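Rulano Leader Arm and Grip Handle

Harkeck / Products / Teaching hardware / Rulano

In stock. Ships with cable, table clamp, foot pedal and the Sketville practice software.

You move the small arm. The big arm does what the small arm did. That is the whole product, and we have spent a surprising share of our adult lives on it.

Rulano is a tabletop leader arm for showing a robot a task by remote control. It has the same joint layout as the follower it drives, shrunk to a size that fits beside a keyboard and a cup of coffee (the coffee goes on the left, please, away from the connector). Squeeze the trigger and the follower's gripper closes. Let go and it opens. Press the pedal and you're recording. Press it again and you've made a demonstration, good or bad.

Overview

Most people who buy a Rulano have already tried something else. A game controller, usually, or a space mouse, or the arrow keys at the end of a long week. All of those work. They also produce demonstrations in which the robot moves along one axis, pauses to think about its life, and moves along another. A policy trained on that will learn the pausing very well.

With a leader arm your wrist does the steering, and your wrist has been picking things up for years without being asked to think in coordinates. Motions come out curved, connected and a little quick. The slider on the base scales them down if the quickness worries you or your insurance company.

The Rulano drives the Skoryk two-finger gripper out of the box. Other parallel grippers work through the open driver, which is documented, and the documentation was read at least once by somebody other than its author.

What's in the box

Rulano leader arm, assembled and calibrated
Grip handle with trigger, right-handed
Left-hand handle shell and the four screws that hold it on
Table clamp, steel, with rubber pads
Foot pedal
Data cable
Power supply
Sketville license, one seat
A hex key, which you will lose

Feel and balance

Leader arms have a tendency to sag. You let go to scratch your nose and the elbow drops, and across the room a much larger elbow drops too. Each Rulano joint from the shoulder to the elbow is spring-balanced, so the arm stays where you leave it. The wrist joints have light friction, adjustable with the hex key (see above).

The trigger has a long pull. Early units had a short one, and every demonstration contained a gripper that was either wide open or crushing something. The longer pull lets you hover at half closed while you make up your mind. If the follower reports finger force, the trigger stiffens as the fingers meet resistance. It won't tell you whether you're holding a grape or a bolt, but it will tell you that you're holding something, and that has saved a number of grapes.

Recording

The pedal starts and ends an episode. Hold it down for a moment to discard the last one. We put discard on the pedal on purpose: when discarding takes three menu clicks, people keep bad episodes and label them "ok".

Each episode stores leader joint positions, follower joint positions, trigger travel, and whatever camera streams you have connected, on a shared clock. Files are written as the episode runs, so a crash costs you the current demonstration and leaves the earlier ones alone.

There is also a hand-guiding mode for followers that support it. Hold the follower itself, press the pedal, and walk it through the motion. This is good for big, slow paths with few surprises. For anything involving fingertips we'd still reach for the leader, mainly because your own forearm won't be in every camera view.

Specifications

Leader joints: matched to follower, plus trigger
Recording rate: 60 Hz
Reach, fully extended: 143 percent of the distance you'll want to reach while seated
Calibration time after first setup: 5 minutes
Mounting: table clamp or through-bolts
Pedal: wired
Operating systems: Linux; others by persistence
Warranty: 9 months, parts and labor

The reach figure started as a joke on a whiteboard and then made it into the drawing package. A dimensioned PDF with ordinary units is on the downloads page.

Setting up

Clamp the base to a table that doesn't wobble. If the table wobbles, the follower will reproduce the wobble faithfully, and so will anything you train on it.

Connect power, then data. Put the leader in the rest pose printed on the base and run the calibration script. It asks you to move each joint to its stop and back. When the script finishes, the follower will not move until the leader has been brought close to the follower's pose. Users find this annoying right up to the day it matters.

Keep the emergency stop within reach of the hand that isn't on the grip. The stop is part of your follower, and we don't sell one. If yours doesn't have one, write to us before you order, and expect a fairly dull lecture.

Sketville: practice before you scratch anything

Every Rulano comes with a seat of Sketville, our simulated tabletop. The leader arm drives a rendered follower exactly as it would drive the real one, using the same pedal, the same trigger and the same file format. New operators can spend their first sessions in there, dropping virtual dishes at no cost to the department.

The scenes run to kitchens and dinner tables, with plates, cloths, utensils and a varying degree of bad lighting. You can work from an overview camera, from the wrist camera, or from both side by side. We suggest doing a few rounds on the wrist camera alone. It feels like assembling furniture through a mail slot, and it teaches you what your policy is going to have to live with.

Table-setting is where people get humbled. A thin, dark utensil on a navy cloth shows up about as well as you'd expect, and a cream plate at the edge of the view is much happier to be noticed. The usual mistake is to close as soon as the utensil is somewhere in the gap. If it sits nearer the left finger, shift the gripper left first, then go down, then squeeze. Do it in that order every time and your episodes will agree with each other.
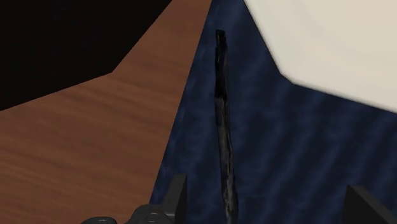
Habits worth having

Rochelle Ruddock runs our operator training and has watched more people fumble a fork than is probably healthy. These are her notes, lightly edited for language.

Decide how you'll do the task before you press the pedal. Half-decided demonstrations are the worst kind, as they look fine on playback.

Pick one approach direction per object. You can be creative in the evenings.

Leave your recoveries in if they're clean. A missed grasp, a short retreat and a second try is useful. A missed grasp followed by a long rummage should meet the discard pedal.

Move the objects between episodes. Everyone believes they are doing this. Look back at the first view of each file and see.

Stop when you get bored. Boredom shows up in the joint data before it shows up in your face.

Compatibility

Skoryk gripper, all current versions: supported, force feedback included.
Older Skoryk units without finger sensing: supported, trigger stays light.
Third-party parallel grippers: open driver, no force feedback promised.
Suction tools: the trigger acts as a switch, and you'll feel slightly silly pulling it slowly.
Multi-finger hands: no. We have one on a shelf and it frightens us.

Two Rulanos can run from one computer for two-arm work. Order one with the left-hand shell fitted if you'd rather skip the screws. Both arms share a single pedal, so there is no need to learn the organ.

Questions we get by email

Can I use the leader over a network?
Yes, on a local wired one. We've had people try it over hotel wireless. The follower arrived at the cup well after the operator had left for dinner.

Will demonstrations from Sketville train my real robot?
They'll load next to the real ones without conversion. How much they help depends on your task, your cameras and how closely your table resembles ours. Plan on recording real episodes too.

Is the arm strong enough for a child to hang from?
We don't know why this comes up so often. No.

Can I get replacement hex keys?
Yes. They're in the spare parts list, near the top, where we moved them in June after looking at the sales figures.

Ordering and returns

Units leave our shop assembled, calibrated and tested on a follower. Returns are accepted within the trial period if the arm comes back with its clamp and pedal. Tell us what you were trying to teach it when you send the form. It helps us with the next version, and the answers get read out at lunch.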